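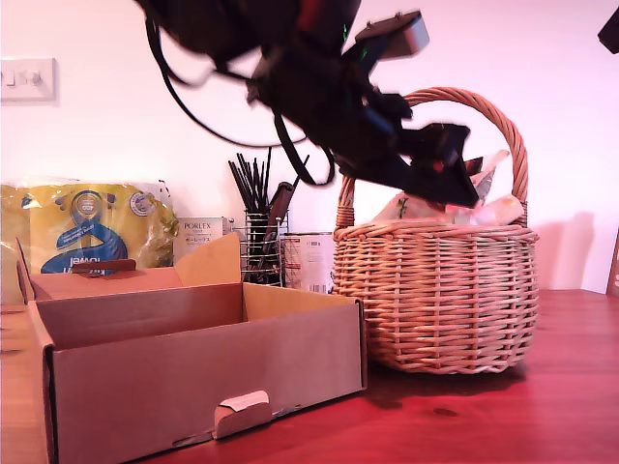

Fig. 1. Handled cane basket, open tray box and a large yellow bag on the table.

Retail Packing, Unit 3: Baskets and Tray Boxes
Handout for the session of Mar 27, 2023

Read this before the practical. You will need it again for the written part, which is worth 25 points out of 100.

1. Two kinds of container

A basket is for display. A tray box is for transport and storage. The same goods often move from one to the other, for example when a gift order is changed or a display is taken down after a holiday.

A round basket with a narrow rim holds more than it shows. Items sink into the body and only the top ones can be seen. Lift things straight up through the opening. If you pull sideways, wrappers catch on the cane, and thin film tears easily. Keep the arched handle clear – nothing should be tied to it until the basket is full.

A low tray box shows everything at once. The walls are short, so bags can stand or lean but should not be stacked high. Check that the front tab is pushed into its slot before you put any weight in.

2. Order of work

Place the box and the basket side by side with the box in front.
Take soft bags out first, then small wrapped pieces.
Put bags in the box with the printed face up.
Leave large bags outside until the end. They go behind the box, where they do not block your hands.

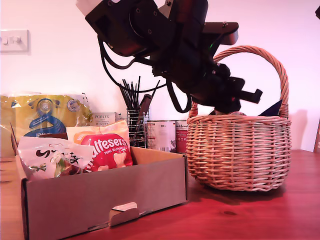 Bags of sweets need a little more care than other packets. A bag with a clear window should be turned so that the sweets can be seen and the lettering reads the right way up. Chocolate pieces such as Maltesers Mini Bunnies are light and break under pressure, so do not lay a heavy item across them. Two bags next to each other are fine in a shallow box.

Small rigid boxes are packed separately. They have hard corners and will mark a soft bag if they are pushed in beside it.

3. Weights

For the exercise, use the Gudano order sheet. Any item over 200 g goes on the bottom. The Stevura sheet has a different layout but the same rule applies.

4. For next time

Draw a plan of one basket and one tray box, seen from above, and label each item. Mark which items you would take out first. Bring your own pencil and ruler – the room has scissors and tape only.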